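Motstead lunch club - where we're at, September

Hi all, quick update on the grant. We've spent 4,000 of it so far, mostly on the fridge and the new sink at the Chettiar Hall, and I still can't get over how much quieter that fridge is! The plumber was a day late but he did a lovely job.

Friday lunches are going great. We served 200 meals this month, and 13 families from the Farnach side of town have signed up (the bus change really helped them). 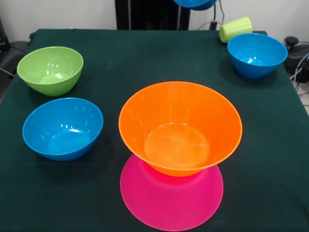 The one snag is the Torkosville delivery. It keeps turning up after 11, so we end up chopping carrots in a mad rush - I've asked them for an earlier slot and should hear back next week. We also need 4 more drivers before the cold weather sets in. Receipts are in the shared folder, except for the sink one, which I'm still chasing.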